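Über uns

Skimora — wir bringen Robotern die Handgriffe bei, die sonst liegen bleiben

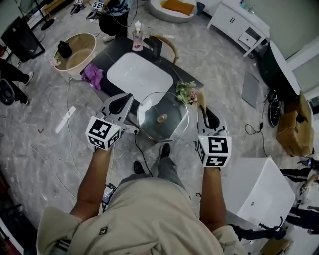
Angefangen haben wir zu dritt in einem Hinterhofbüro, mit einem Auftrag aus der Hotellerie und sehr viel Kaffee. Heute sind wir 25 Leute, und immer noch geht es um dieselbe Frage, die uns damals nicht losgelassen hat: Wie verändert sich ein Arbeitstag, wenn eine Maschine die Dinge wegräumt, die man schon hundertmal weggeräumt hat?

Unsere Kunden betreiben Hotels, Pflegehäuser und möblierte Apartments. Dort wird den ganzen Tag gefaltet, umgestellt, abgewischt und nachgefüllt. Solche Arbeit lässt sich schlecht in Programmzeilen beschreiben, denn kein Tisch sieht aus wie der nächste. Deshalb machen wir sie vor. Bei uns arbeiten Menschen mit Handgreifern, an denen Markerwürfel sitzen, und aus ihren Bewegungen lernen später die Roboter. Wer einmal versucht hat, mit so einem Greifer ein Tuch sauber zusammenzulegen, bekommt großen Respekt vor den eigenen zehn Fingern!

Das Schönste daran ist für uns, wer diese Arbeit macht. Yaneth Arboleda leitet die Vorführteams und kam aus der Hauswirtschaft zu uns, nach 16 Jahren im Etagendienst. Sie sieht sofort, wenn eine Bewegung umständlich ist, und sie sagt es auch. Anselmo Tello hat früher Schichtpläne für eine Großwäscherei geschrieben und plant jetzt unsere Aufnahmetage. Rekha Reddy und ihre Gruppe kümmern sich um die Lernverfahren, sitzen aber jede Woche einen Vormittag mit im Studio und greifen selbst zu. Das war Yaneths Bedingung, und wir würden es nie wieder anders machen wollen.

Bei unserem ersten größeren Kunden, dem Hotel Montoya, haben wir gelernt, wie wichtig das Gespräch vor der Technik ist. Die Kolleginnen und Kollegen dort wollten wissen, was aus ihren Stunden wird, und sie hatten jedes Recht, danach zu fragen. Wir haben also acht Wochen lang nur zugehört und mitgearbeitet. Danach stand eine Liste mit Aufgaben, die das Team gern abgeben wollte (Wäschewagen sortieren stand ganz oben), und eine zweite mit allem, was in seinen Händen bleiben soll. Blumen zum Beispiel. Die Gäste begrüßen sowieso.

Seitdem beginnt jedes Projekt mit diesen beiden Listen. Die Belegschaft schreibt sie, und sie hängen während der ganzen Einführung im Pausenraum aus. Wer eine neue Aufgabe übernimmt, etwa die Betreuung der Geräte auf der Etage, wird während der Arbeitszeit geschult und danach entsprechend eingestuft. So steht es in unseren Verträgen, und bisher hat das jeder Auftraggeber unterschrieben.

Gerade wächst unser zweiter Standort in Prurham, den Andor Magyar aufbaut. Dort gibt es mehr Platz zum Umräumen — Tische, Schränke, Sitzmöbel, alles wandert ständig hin und her, damit die Roboter sich nicht an eine einzige Wohnung gewöhnen. Ab Dezember bilden wir in Prurham auch Quereinsteiger aus. Technische Vorkenntnisse braucht es dafür keine, eine ruhige Hand und etwas Geduld schon eher.

Wer uns kennenlernen möchte, ist am ersten Donnerstag im Monat zum offenen Nachmittag eingeladen. Aníbal Tamayo führt durch das Studio, und die Greifer dürfen alle selbst ausprobieren. Anmelden kann man sich über das Kontaktformular oder telefonisch im Büro.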